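Fasteners and Joints: Why Flat-Pack Furniture Works Loose

Last month's item on drawer runners brought in a number of questions about tables and stands that rock after a year or two of use. Most of them concern the same few joints, so they are answered together in this issue.

A screwed joint holds by clamping force. When the bolt is tightened it stretches slightly, and the stretch pulls the two parts together. Friction between the faces then carries most of the side load. If the clamping force drops, the faces start to slide, and the side load passes to the bolt shank and the edge of the hole. From there the hole wears oval and the joint cannot be brought back by tightening alone.

Wood-based panels lose clamping force faster than metal does. The fibers or chips under the washer compress over time, and the board swells and shrinks with the seasons. A heated room in January can be dry enough to open a joint that was tight in July. A wider washer spreads the load over more material and slows the loss. Particleboard should always have a washer under the bolt head, even where the kit does not supply one.
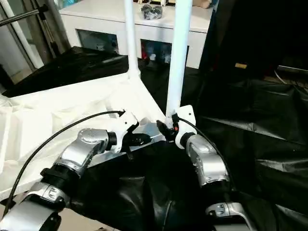

Leg joints fail first. A leg is a long lever, and a small push at the far end produces a large turning force at the fixing. The calculation is simple: force multiplied by distance. A push of 13 newtons at the foot of a leg that is 0.6 meters long puts 7.8 newton-meters on the joint, and dragging a loaded table across carpet produces far more than that. For this reason leg fixings should be checked with the piece turned over and the legs pointing up, as with the tall white ones here, so that the joints carry no load from the top. Hold the leg near its free end and move it gently in two directions at right angles. Movement at the tip with none at the base is flex in the leg itself. Movement at the base is a loose joint.

Hanger bolts. These have a wood thread on one end and a machine thread on the other. The machine thread enters a plate or insert, and the wood thread enters the leg. If the leg turns freely without tightening, the wood thread has stripped. Remove the bolt, fill the hole with a glued hardwood dowel, leave it overnight, and drill a new pilot hole. The pilot should match the root diameter of the thread. Wood filler is too weak for this repair.

Cam locks. The cam draws the head of a steel pin toward it as it turns. It has a working range of less than half a turn, and forcing it past the stop cracks the housing. A cam that reaches the stop with no resistance usually means the pin has not been driven to its shoulder. Back the cam off, seat the pin, and turn it again.

Corner brackets. The Sollska and Grovalska side tables both use a pressed steel bracket across the corner, fixed with 3 screws into the rails and a center bolt into the leg. Tighten the rail screws first – the bracket must be flat against the rails before the center bolt is drawn up. Done the other way around, the bracket bends and the leg sits at an angle. Replacement brackets from the Skornetska range have the same hole spacing but are made of thinner steel, and are suitable for light use only.

Thread locking. Liquid thread locker works on metal-to-metal threads and does nothing useful in wood. Use the medium-strength grade on machine threads that enter a steel plate. Keep it off plastic inserts, as many plastics crack in contact with it.

Feet and glides. A table that rocks on a flat floor with tight joints has one leg short or one foot compressed. Set it on a known flat surface and use a feeler gauge or folded card to find the gap before changing anything. Screw-in glides give several millimeters of adjustment. Felt pads pack down under load and should be replaced as a full set.

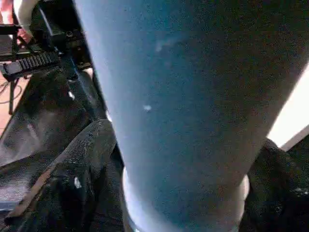 Test Notes from Holroyd

Ridwan Setiawan has finished the first series of cyclic tests on leg fixings at the Holroyd workshop. Each sample was loaded sideways at the foot with a force of 300 newtons, reversed on every cycle. The hanger bolt sample without a washer showed visible movement at the base after 2,231 cycles. The bracketed sample was still tight when the run was stopped on Friday.

The second series will repeat the test on samples stored in a damp cabinet beforehand. Results will be printed when both board types have been through the rig.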